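How I Find a Name in Our Town's Service Records

Updated November 5, 2025

I've been helping folks look up relatives on the Treritz veterans' roll since March, and I keep answering the same questions by email. So I'm putting my whole routine on one page!

Start with the printed roll at the Marchuk Library. It lists 3000 names from the county, sorted by last name and then by branch. Ask at the front desk for the green binder (the blue one is the old edition and leaves out 400 people). Write down the page number as well as the name - you'll want it later, trust me.

Next, check spellings. My own grandfather is in there under 3 different ones. Try dropping a double letter, swapping an i for a y, or looking under the middle name. If the family came through Nuveck, look at the church lists too, where the clerk wrote everything by ear. 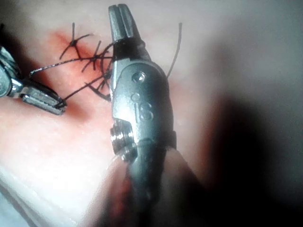

Closed instrument jaws with thread wound around the base, against a pale tissue pad.

Once you have a name, move on to the newspapers. The library's microfilm reader takes some getting used to, so give yourself an afternoon. I go straight to the hometown news column, which printed enlistments, leaves and homecomings nearly every week. Obituaries are good as well, and they often name a unit when nothing else does.

Then fill out the request form for the county clerk. Put the roll page number in the top box, print your mailing address clearly and sign the back. My last request came back in 23 days, but I've waited longer, so don't plan a reunion around it.

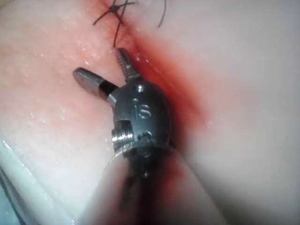 The wrist of a metal instrument beside a sutured incision.

If you're planning to make a rubbing or a display for Memorial Day, get your spot early. The Riltent Hall display tables go fast, and you have to bring your own tablecloth. I use photo corners instead of glue (I ruined a perfectly good discharge paper with glue once and I'm still mad about it). Make copies of everything, put the copies on the table and leave the originals at home in a folder.

The library's local history room is closed on Wednesdays, so call before you drive over.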